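From: Zdzisław Grabowska
To: risa-users
Subject: Re: [risa-users] width channel drifts against pose after replanning

Bartosz Sikora wrote:

> Hi all,
>
> Running Risa 2.3 on the Arnton bench arm. Playback of recorded
> hand-held sessions is fine as long as I replay them straight through.
> As soon as I let the planner retime a segment, the gripper starts
> closing early. On short segments you barely notice. On long ones
> the fingers are half shut before the arm has stopped moving.
>
> I've checked the obvious things. The width calibration file loads,
> the values at both ends of travel are right, and the controller is
> getting commands at the rate I asked for. If I plot width against
> wall time it looks like a copy of the original recording. If I plot
> it against path position it's wrong, and it gets worse along
> the segment.
>
> Two questions:
>
> 1. Is width supposed to be retimed along with pose, or do I have to
> do that myself?
> 2. Does anybody filter out other tools in view before running the
> background tracker? I get small jumps in pose near the ends of
> some sessions and I don't know if it's related.
>
> Config is below, trimmed.
>
> retime: true
> retime_profile: smooth
> width_source: session
> width_clock: wall
> tracker_mask: default
>
> Thanks,
> Bartosz

Hi Bartosz,

The early closing is the width_clock setting. With "wall" the player reads width from the session using elapsed time, and the planner's stretching never touches it. Set it to "path" and the width samples get attached to the nearest pose sample before retiming, so both channels are stretched by the same curve. It should have been the default when retime is on. It isn't, because people who use Tivum as a pure player without the planner wanted the raw clock, and the two cases share one config block. I have a patch on my branch that prints a warning if retime is true and width_clock is wall. It doesn't change the behaviour, only complains in the log.

There is one catch with "path". If the arm is stationary while the fingers close, which is most grasps, path position doesn't advance and all of those width samples land on the same pose. The player then keeps the last one and the gripper snaps shut. To get around that, set:

width_clock: path
dwell_split: true
dwell_min_samples: 8

dwell_split cuts the segment wherever the pose stands still for at least that many samples and plays the piece in between on wall time. Eight works for our sessions. If your operators are slow and deliberate you can go higher, but I wouldn't go lower than three, as you start picking up ordinary hesitation as a dwell and the arm moves in little fits.

On retime_profile, "smooth" is fine. I'd avoid "fast" until you've looked at the split points in the viewer, because it will happily run at full speed right up to a dwell and then stop hard. The velocity limit is respected but the jerk limit isn't applied at segment ends in 2.3. There's an open ticket for that one.

On your second question, yes, we mask, and it's probably related to the jumps though not to the early closing. The tracker assumes that anything outside the tool mask is background and doesn't move. The default mask is a plain trapezoid covering the body and the fingers at one opening width. When the fingers are wider than that, the tips fall outside the trapezoid and their edges get used as background features. Nearly everything else is usually still enough, so the solver throws them away as outliers. It struggles when the background is weak: large plain walls, blown-out windows, or a long reflective object that carries highlights which shift as the tool moves.
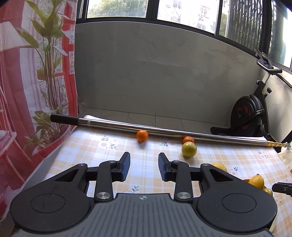
The tracker's outlier rejection needs more good features than bad ones, and how close you come to that limit depends a lot on the table. On a tablecloth like this one, with its checks and printed flowers, there is plenty to hold on to at short range, but the checks repeat, so a match can slide over by a square if the motion estimate is poor. The flowers and leaf sprigs are what break the tie. The polished steel pole behind the oranges is the sort of object I'd mask out by hand, because it reflects the windows and picks up orange from the fruit next to it, and a corner detector will find points on those reflections. The gripper part coming in over the cloth from the right edge needs its own mask too. The default trapezoid only knows about the tool the camera is on, so the second one is treated as part of the room, and if it moves you get exactly the kind of small jump you describe. The open jaws are a fair test of the width-dependent mask as well, with both blue pads and the gap between them in view: the gap should stay unmasked, as the cloth showing through it is useful.

To turn on the width-dependent mask:

tracker_mask: by_width
mask_margin_px: 19
mask_gap: keep

The margin is at our working resolution, so scale it if you downsample. Masks for a second tool have to come from a separate file at the moment. The script is tools/second_mask.py in the Arnton repo. It takes a session and writes one mask per keyframe, then interpolates. It doesn't cope well if the other tool leaves the view and comes back in on the opposite side, so check those by eye.

If you want to know whether the jumps come from the mask or from something else, run the tracker twice on the same session, once with each mask, and diff the pose files:

risa track session_dir --mask default --out a.pose
risa track session_dir --mask by_width --out b.pose
risa posediff a.pose b.pose --plot

Where the two agree the mask isn't your problem. Where they split, look at what was in view at that keyframe. If they split only near the ends of sessions, check whether the operator is putting the tool down, in which case the camera is close to the table and there's very little in focus. We trim those with end_trim and have never missed the data.

You'll need to regenerate the planner cache after changing any of the mask settings. It keys on the session name and not on the tracker config, so it'll give you the old poses without saying anything. Delete the cache folder for now.

Could you post the plot of width against path position once you've switched the clock? I'd like to see whether the dwell splits fall in sensible spots on someone else's recordings. If the fingers still close early with dwell_split on, send me the segment boundaries as well and I'll run it here against the August build.

Zdzisław

_______________________________________________
risa-users mailing list
To unsubscribe, send a blank message with "unsubscribe" in the subject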